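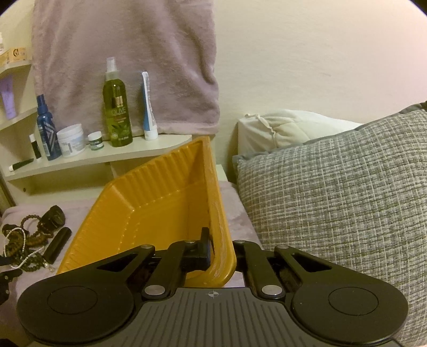

Édgar Flores wrote back within the hour to say that he'd stopped wearing necklaces altogether, he was that fed up with picking knots out of them before breakfast, and would we please get on with it. So we have! I'm very happy to tell you that Lidik, our little guide to sorting out jewellery and bathroom bits in small bedrooms, is out this January.

I'm Édgar Villanueva and I run Testia, a home-tidying business in Sevska. (Yes, two Édgars. He's a customer, we aren't related, and we do get each other's post.) I've been going into people's bedrooms with a roll of labels and a flask of tea for years now, and if I had to pick the job I get asked about most it wouldn't be wardrobes. It's beads. Bracelets, long wooden strands, a string of pearls that belonged to somebody's gran, all dropped in one heap on the bed or the chest of drawers and left to get on with it.

Lidik began as a single sheet of paper I left behind after visits. People kept ringing up for another copy, then their sisters rang, and last year we sat down and wrote the thing properly. We sent a draft to 795 households on our mailing list and 678 of them sent something back, which floored me. Some of it was one line. Some of it was four pages, with drawings. Most of what people told us came down to wanting something they could do in an evening, with whatever was already in the house, and that's what we've tried to stick to.

You won't need a fancy box. A shallow plastic tray does very nicely, the sort with a bit of a rim, and a bright colour is handy if your beads are dark. Put a blanket or a towel down first so nothing rolls off. Then lift the finest strand out before you touch anything else – it's nearly always the thin one that has wound itself through the rest. Hold it by one end and let it hang, and give it a moment before you start tugging. Wooden beads can wait in the tray.
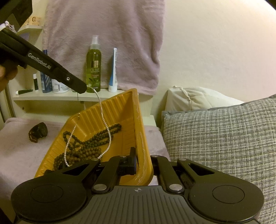

Pearl-like beads coming up out of the tray, with the dark wooden strands still in it. Photo: Testia

The second half of the guide is about the shelf. If you live in one room, or near enough, your shelf is probably your dressing table and your bathroom cabinet as well, with spray bottles next to face cream next to toothpaste. I don't tell people off for that, mine's the same. What I do suggest is tall things at the back, small jars where you can read the lids, and tubes stood up on their caps if they'll stay put. Anything thin and pen-shaped wants a cup or a pot, or it'll be on the floor by the weekend. And keep jewellery off the shelf where you use sprays. Pearls don't care for perfume or hair products, and neither does the thread they're strung on.

There's a page on towels too, which I fought for. A towel hung behind or above a shelf is fine by me if that's where your hook is, only give it enough room that you aren't knocking bottles down every time you reach for it. Same goes for the bed: cushions at one end, sorting at the other, and don't start on the necklaces with a pile of laundry still sitting there. I've done it. I found an earring in a sock some time afterwards.

Lidik has been printed by Amundsen, who were very patient about my changing the cover, and the first run is 200 copies. They're free if you pick one up from our counter in Sevska, and we'll post them out for the price of the stamp. When those have gone we'll print more, though possibly on cheaper paper.

We're also holding an open afternoon at the shop, starting at 2, where you can bring your own tangle and sit down with me at the big table. Please bring it in a tray or a bowl – a carrier bag makes everything worse. There'll be tea, and I'm told there'll be cake, but that depends on my brother. Children are welcome and tend to be better at knots than I am.

Papers and local radio are welcome to use anything in this release, and I'm always glad to chat. Ask for Édgar Villanueva at the Testia counter in Sevska, mornings are best.

Ends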